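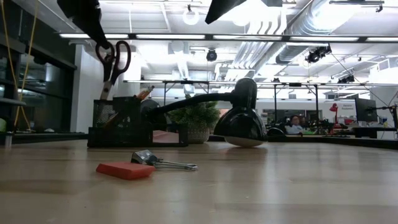 Edwards Street office supply shop Skolent will stay open under new ownership after a sale was settled last week, ending four months of uncertainty for its customers.

The shop has been bought by Hòa Thái, who has worked behind the counter there for 11 years. The price was not disclosed. The previous owner, Vadetti Holdings, put the business on the market in December and had warned it would close if no buyer came forward.

Mr Thái said the doors would open at the usual time of 8.30 am and all staff had kept their jobs.

"People still want to come in and try a pen before they pay for it," he said. "We do most of our trade in paper, folders and ink, and the schools have stuck with us."

The shop holds accounts for 746 local businesses and community groups, down from around 2,000 before the Lusen shopping centre opened on the ring road. Of those, 734 have agreed to move their accounts across to the new company. The rest have until the end of the month to reply.
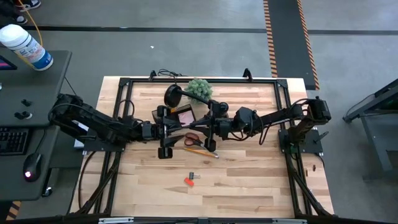

Gift cards and lay-bys from before the sale will be honoured. Customers with a lay-by should bring their docket, or the phone number they gave when they set it up.

The greeting card section will be cut back to make way for a larger printing and binding counter. Colour copying will be offered on the spot, with bigger jobs ready the next working day.

The back-to-school list service will carry on as before. Lists can be dropped at the counter or emailed to the shop.

Skolent will be closed on Wednesday for stocktake and will reopen the following morning.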